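Prastden Community Help > Robots & Automation > Kits and Services

Trikgate two-hand gripper kit: buy it or use the Cason rental?

Trying to decide this week. We want to record hand demos for small household jobs, both hands, head camera on top. Two offers on the table and I can't get a straight comparison out of either seller.

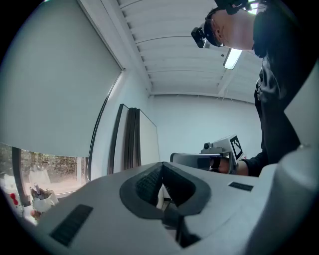 Posted by benchleftover | August | Viewed 672 times | 3 replies

Ok so. Trikgate sells the pair outright, with the head strap and marker set. Cason rents more or less the same thing by the month and they process the recordings for you. Rental looks cheap until about month 4, then it doesn't.

What I need to know:

How bad is the calibration. The markers on the grippers have to be seen by the head camera, I get that, but how picky is it in a normal room with a window? We don't have a studio. Roller blinds and ceiling lights, that's it.

Do the rubber pads last. The V shape looks good for round stuff, but I can't find anyone who says how it does on thin flat things like cards or bags.

Weight. The person recording would be at it most of an afternoon, on and off. Is that fair to ask?

Also is the Cason processing any good or do you end up redoing it all yourself anyway. We have one person who can write scripts and she is already busy.

Budget is not huge. Not looking for "build your own", we tried, it was a mess.

Thanks in advacne

drawer_test_dept
Member, Kennedy group

Own the Trikgate pair, had it since spring. Short version, buy if you'll use it longer than a season.

Pads: fine. Ours did nearly 200 sessions before one started to lift at the corner. Spares are sold in pairs only which is annoying. On round things (markers, cups, jar lids) the V is great. Flat things, meh. A card on a table you have to slide to the edge first. Thin plastic bags ok if you pinch the top, hopeless if the bag is full and tight.

Calibration takes a few minutes once you've done it a couple times. First day it took us all morning but we had the marker sizes typed in wrong, so, our fault. Check that first!! The size in the manual is for the old set.

Weight is ok. Wrists get tired before arms do. We do 39 minutes then stop, whoever's turn it is. No science behind that, it's how long the first person lasted and we stuck with it.

No opinion on Cason, never used.

gray_sill
Member

Did the rental first and then bought, so I can do both sides.

Cason processing: good when the footage is good. They send back a sheet with every clip marked keep or drop, and the drop ones don't always say why. Ours were mostly light and hidden markers. You will still need your script person for an hour or so a week, more the first month. Support answers mail in the morning and then goes quiet.

Rental units come scuffed. Worked fine, grip strips were worn smooth on one. Ask for photos before they ship.

Now the window thing, which cost us the most time so I'm giving it its own bit.

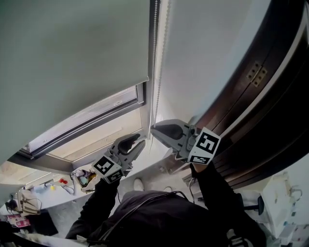
Light changes are harder on this kit than low light. Exposure on the head camera jumps when you turn from a wall to a window, and for a moment the tracking gets jittery. Do a dry run before you record anything: both grippers up, jaws open, marker cubes clear of your sleeves, then turn slowly through whatever part of the room you plan to work in. With the blind only partway down like that, the glass under it goes nearly white, so pull it all the way or work with your back to it. Same dry run tells you about the cable. The thin black one trailing down from the right gripper needs enough slack for a full reach or it tugs at the wrong time. We clip ours at the elbow.

After that, redo the dry run if the sun moves a lot. Twice in an afternoon for us. Save the clip from it, Cason asks for one anyway and for your own records it's handy when a batch goes bad and you want to know if it was bad from the start.

Clear the work surface too. Not for the tracking, just for you. You bump things with these, they stick out further than your hands do.

Would I buy again, yes. Would I skip the rental, no, one month of it taught us what to ask for. Get the longer cable, it's an add-on and the page hides it under accessories.

halfcharged
New member

does the head strap fit over glasses? asking for me lol. also following

benchleftover
Original poster

Very useful, thank you both. Going with one month of Cason and then probably the Trikgate set. Will check marker size first thing.

@halfcharged glasses are fine, camera sits up above the brow so the strap goes over the top of your head. Snug it before you put the grippers on, can't do it after.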